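Keeping Two Arms Honest
What it takes to look after the bench cell at Jellix 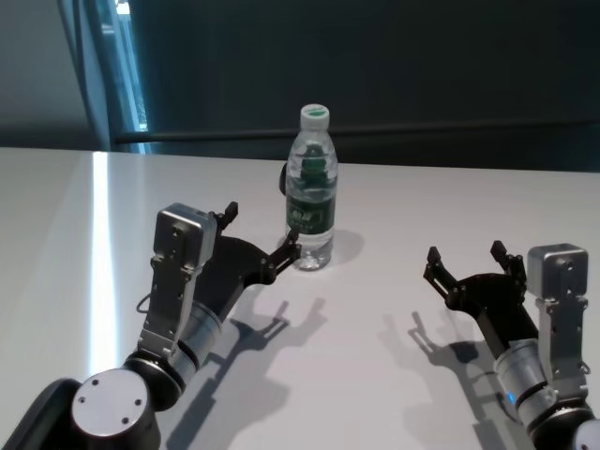

The day at the Rotudbridge shop starts at 6:30, before any program is loaded. A technician wipes down the white table, checks the finger bolts on both grippers and sends each arm to its home position. If either one stops more than 3 millimeters off its mark, it gets recalibrated before anything else is done.

The cell runs short handling jobs for packaging customers, mostly bottles and other light containers. Bottles are hard on the setup. Clear plastic confuses the vision software, and a finger that closes a little too far will dent the wall.

Most of the upkeep is in the grippers. The fingers are flat plates with bolted joints, and the bolts work loose. Jellix used to tighten them when someone heard a rattle. Now every bolt is checked after 800 grasps, and the whole finger set comes off at 2,000. Changing a pair takes 28 minutes, including the test closes -- longer if a thread is stripped.

Cables are the other weak point. A cable needs enough slack for the wrist to turn but not so much that it catches on the bracket. The crew learned this in April, when a snagged lead took down the left arm for most of a shift. The replacement came from Motaung, the shop's usual parts supplier, and the new routing was copied from a sister cell in Dreneseck.

Brackets are checked last. A screw that backs out half a turn can shift the reading enough to spoil a grasp, so each one gets a paint mark across the head. If the line is broken, the screw has moved.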